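Pet Toy Waste and Reuse in Grastley
Student project report, Applied Environmental Studies
Rhodri Ifans
Submitted 08/08/2019

1. Background

This project looked at what happens to pet toys when owners are done with them. Grastley has a household recycling program run by the city, but pet toys are not on the list of accepted items. Most are made of more than one material, such as a fabric cover over stuffing with a plastic squeaker inside, and the sorting line at Gidcombe does not take mixed items of that kind.

I got the idea from working weekends at a boarding kennel on Lozano Street. Owners often dropped off a bag of toys with the dog and left some of it behind when they picked the dog up. By the end of the season there was a storage bin full of them, and the owner of the kennel paid to have it hauled away with the regular trash. I wanted to know whether any of it could have been used.

2. Questions

The project had two questions. How do pet owners in Grastley get rid of toys they no longer want? Would shelters and rescues take used toys, and if so, which kinds?

3. Methods

A paper survey was left at the front desk of two veterinary offices and handed out at the Nunitz pet supply store. I printed 1000 copies. It had nine questions and fit on one side of a sheet. Owners could fill it out there or mail it back. The survey opened in April and stayed open for six weeks.

I also called every shelter and rescue group listed in the county directory and asked the same short set of questions. Two of them let me visit and watch how donations were handled.

The survey asked about dogs and cats only. An early draft included birds and rabbits, but the people who tested it found the questions confusing and I took that section out.

4. Survey results

I received 290 completed surveys. A few more came back with only the first question answered and were not used.

Most owners said they throw old toys in the trash. The next most common answer was that they keep them, usually in a box or closet, without a plan for them. Giving toys to a friend or family member came third. Donating to a shelter was the least common answer, and several people who picked it wrote in the margin that they had only done it after a pet died.

Owners were asked why they did not donate. The main reason was that they thought shelters only wanted new items. Others said they did not know where to bring them or that the toys were too worn. Cat owners were more likely than dog owners to say their unwanted toys were in good shape. One wrote, "She played with it for a day and that was it."

The survey also asked what owners spend on toys in a year. I do not report those answers because so many people left the line blank.

5. Shelter results

Shelters were more open to used toys than owners expected, but they were particular about the kind. Hard rubber toys were wanted everywhere because they can be run through a dishwasher. Rope toys were mixed. One rescue accepts them for supervised play, and another discards them on arrival because dogs pull out the strands and swallow them. Small balls were accepted for cats and refused for large dogs.

Plush toys were the biggest problem. They can be machine washed, but they take a long time to dry and the stuffing clumps. Anything with glued or sewn-on eyes has to be checked by hand, and staff said they do not have time for that during kitten season.

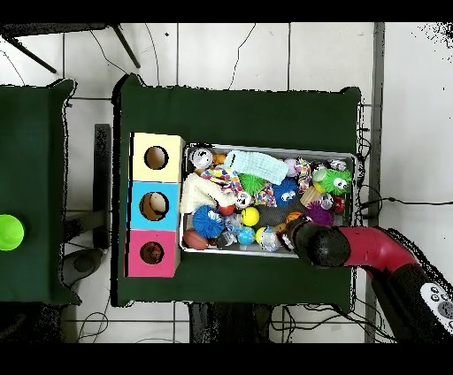

Storage came up in every call. None of the shelters had more than a few shelves for toys, and food and bedding come first. The larger of the two I visited serves nearly 2000 animals a year and keeps all its donated toys in one hall closet. When the closet is full, new donations are turned down until it empties out.

6. Discussion

The two sets of results do not line up well. Owners have the most trouble finding a use for plush toys, and those are the ones shelters want least. Rubber toys are wanted, but owners tend to keep them until they are chewed through.

A printed list of accepted items would help. Only one of the groups I called had one, and it was out of date. The veterinary offices both said they would post a list if someone gave it to them.

The survey has limits. It only reached people who visit a vet or a pet store, so owners who do neither are missing. People may also have said they donate more than they do.

7. Next steps

I have sent a draft list to the shelters for corrections. If they agree on a version, it will go to the two veterinary offices and to Nunitz. I also asked the Gidcombe facility whether rubber toys could be collected separately. They said the volume would be too small, and suggested asking again if a neighboring town joined in.

The survey form and the phone questions are in the appendix.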